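**Kultex two-arm kit, anyone past the trial period?**

**scarroll_m**
We're looking at the Kultex bimanual kit for packing soft goods. The quote covers both arms, grippers, controller and the teaching software, with 100 hours of remote support. Unton resells it here. Spec sheet says 800 g per gripper in pinch mode. Has anyone run it on fabric cases or pouches, as opposed to boxes?

**valcarcel_b**
We have had one since April. Payload figure is fair if the part is rigid. With fabric the limit is friction at the fingertips, and the sheet gives no number for that. Budget for a second set of pads.

Setup took two days, most of it spent on the controller network settings. The manual still describes the old menu layout.

**smillet**
Posting from our evaluation cell. Part is a table tennis paddle and its case. 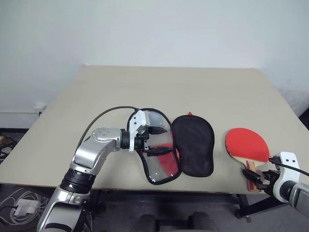 Teaching software first, as that is what you pay for. Each arm records separately or linked, and linked mode is the one to use for anything that opens and closes. We logged 1698 attempts on four soft parts before deciding. The grasp on the paddle handle was the easy half to teach. The hard half is the left gripper pinching the mesh side of the case and holding it up while the black flap stays flat on the table. Grip force has to be set per part and the default is too high for mesh.

**yesteban**
What is your cycle time? I looked at the same kit and went with Ereo. Slower arms, but force control is included in the base price. On Kultex it is a 3755 option, before tax.

**smillet**
Some 40 seconds with the force option, insertion only. No zipping. We did not try to automate the zipper.

**yesteban**
Then a person still touches every unit. I don't see the case for two arms.

**valcarcel_b**
Disagree. A single arm needs a fixture to hold the case open, and a fixture per case size costs more than the second arm by the third size. If you run one size all year, buy the fixture.

**yesteban**
We run two sizes. Fixtures were cheaper, including the changeover time.

**scarroll_m**
We have eleven sizes, so that settles the fixture question for me. Cable routing? On the demo unit the gripper cable was external.

**smillet**
External here too. It loops over the forearm to the top of the gripper. Leave slack for full wrist rotation and set a keep-out zone in software. Ask Unton for the longer cable when you order; it is a separate line item.

**valcarcel_b**
Also ask whether the 100 support hours expire. Ours lapse after twelve months and that was only in the annex.

**scarroll_m**
Checked the annex. Same clause, twelve months from delivery. I'll ask for it to run from commissioning and post what they answer.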